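Notebook, Rovdale bench, April

Start 9.40. Ignacio on the leader arms, me logging, Eirlys checking recordings on the other machine as they come in.

Plan for the month is still 1000 good episodes of the cloth task, both arms. The set stands at 3492 episodes over all tasks, but a lot of those are the old pick-and-place ones from Arerley and we agreed not to mix them in until the joint naming is sorted out. Jihad has a script half done for that.

Reset procedure as changed yesterday: cloth gets dropped from a hand's height, not laid down. When Preben laid it down each time the starts came out far too alike, and the policy trained on the first 500 went straight to the same spot whatever was in front of it. Drop it, leave it, start recording. If it lands on the rail, drop it again.

Problems this morning:

Left wrist stream lagged behind the joint log on 3 episodes. Restarted the recorder, fine after that. Episodes marked bad, not deleted.

Ignacio tends to stop in mid-air before he lets go. Eirlys says the pauses show up in training as the arm hanging there and never opening. Asked him to keep moving or scrap the take.

Gripper closing force put back to the old value. Somebody had turned it up for the Haddad parts and not written it down. Please write it down.

Both arms were homed before lunch. Carried on with the same operator until two, then swapped to Ayman so we get a second style of driving in the set. 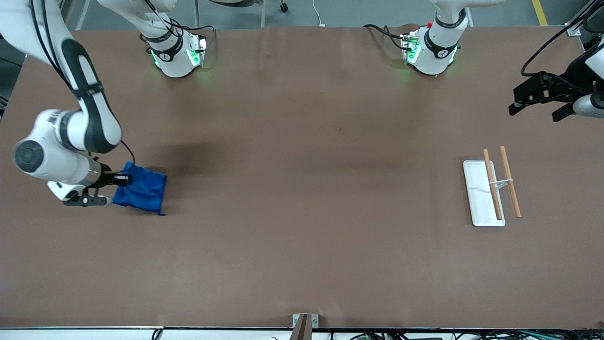 Do we keep the takes where the first grasp misses and the operator tries again?

Keep them, as long as the second try works and the operator doesn't stop for long in between. Tag them "retry" so they can be left out later. Takes with two or more misses go in the bad folder.

To do: Jihad to finish the renaming script. Ask Joltdale about the spare finger pads. Eirlys to run a short training job overnight on today's episodes only and put the curves in the shared folder.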